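Jirkell Flow Bench Logger

README for the logging tool and the port flow data set

Overview

Jirkell reads pressure and temperature channels from a cylinder head flow bench, corrects the readings to standard conditions, and writes one row per valve lift point. The repository also holds the Ristdale data set, a collection of intake and exhaust port measurements taken on aftermarket and factory cylinder heads. The tool and the data can be used separately.

The code started as a set of spreadsheet macros by Gyula Kozma. Aidan Daly rewrote it as a command line program, and Bogdan Kwiatkowski maintains the correction routines.

Contents

bench/ -- acquisition code and channel drivers
correct/ -- density and leakage corrections
data/ristdale/ -- CSV files, one per port per session
cal/ -- orifice plate calibration tables
docs/ -- wiring notes and the adapter drawings

Installation

Python is required, along with the packages listed in requirements.txt. The serial driver for the Barbier pressure module has to be installed first. If the module is not found at startup, the program exits with code 4 and writes nothing. There is no simulated input mode.

Copy bench.example.ini to bench.ini and set the serial port, the orifice plate in use, and the bore of the adapter. The bore must match the engine the head will be fitted to. A mismatched adapter shrouds the valve differently and the numbers will not compare with anything else in the set.

Running a test

1. Let the bench motors run until the outlet temperature stops climbing.
2. Tape over the port and record leakage at test pressure.
3. Fit the radius inlet guide (intake) or the pipe stub (exhaust).
4. Open the valve to the first lift point and start the log.
5. Step through the lift table. The program prompts for each point.
6. Close the valve and repeat the leakage reading.

Each lift point is sampled at 20 Hz and the stored value is the median of 300 samples. If the two leakage readings disagree by more than the limit in bench.ini, the session is flagged but still written. Flagged sessions should be rerun. Do not average a flagged session with a good one.

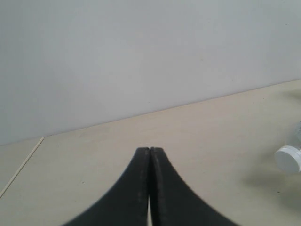 The test depression is recorded for every row. Most sessions were run at 28 inches of water. The older Pidton sessions were run at 10 inches and have been left as measured. Converting between the two with the square root rule is fine at low lift. It gets worse near the short side radius once the flow starts to separate, and we do not ship converted values for that reason.

Data fields

session_id: string, unique per port and setup
head_id: string, assigned when the casting was received
port: intake or exhaust
cylinder: as numbered by the engine maker
lift_in: valve lift, inches
depression_inh2o: measured, not nominal
temp_in_f: air temperature ahead of the orifice
cfm_raw: before correction
cfm_corr: after density and leakage correction
flag: empty, LEAK, TEMP or MANUAL

Lift is read from a dial indicator on the retainer and typed in by the operator. Typing errors do happen. The loader rejects lift values that go backward within a session, which catches most of them.

Swirl and tumble were not measured. Port volume is given in the head table where it was taken, and left blank where it was not. A blank does not mean zero.

Known problems

Readings above 700 cfm are outside the calibrated range of the largest plate and are marked MANUAL. This affects only a few raised-port race heads. -- BK

The temperature probe was moved in July, from the settling chamber wall to the center of the duct. Sessions before the move read slightly warm. The correction file probe_shift.csv can be applied with --probe-fix, and is off by default.

Exhaust sessions run without the pipe stub have "nostub" in the session_id. They flow less than the same port with a stub and should be kept in a separate group.

Valve job details are free text. Nadège Delaunay has cleaned up the seat angles for the intake side; the exhaust side is still as entered.

Contributing

New sessions are welcome if they come with a leakage reading at both ends and a calibration file for the plate used. Send raw CSV output, not a plot or a spreadsheet export. Eustaquio Trujillo checks incoming files against the reference plate results before they are merged, and will ask for the bench serial log if something looks off.

Changes to anything under correct/ need a test case with hand-worked numbers. Put the working in docs/ as a text file with the same name as the test.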